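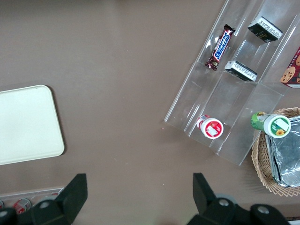

Declutter your desk, says everyone selling boxes

14 shares | 5 comments

Every December the same advice comes round, and by March it's still here. Clear your desk and you'll get more done. Prustville Council's staff bulletin ran it again last month, with a figure from a survey of 355 office workers who said a tidy desk made them feel "more in control". I asked who had paid for the survey. It was Ollbridge, who sell drawer dividers.

Feeling in control is a nice thing to feel. It tells you very little about whether the post gets answered. The survey didn't ask what anyone got done, only how they felt about it, and 138 of the people in it had just been given a free set of trays. I'd have said something kind as well.

Geeta Mishra ran the planning office here for years from behind three leaning piles of paper and could put her hand on any file you asked for. When the office went clear-desk, the piles went into a cupboard and the cupboard went into a store on the other side of town. Getting a file back took two days and a form. The desks did look lovely in the annual report.

My own trial was less grand. I spent £31 on containers and a Saturday's worth of patience filling them. For a fortnight I knew where the stapler was. Then the boxes filled up with things that had no box, as the old drawer always had, and I was back to looking under the phone bill.

Throw out the dead pens, by all means. If you can't find room for your elbows, move something. But I'd want to see one decent test, paid for by somebody with no trays to shift, before I believed that a bare desk does the work for you. Gaurav Rawat disagrees and has promised a reply for the next issue, once he finds his notes.

Share this item | Leave a comment (5)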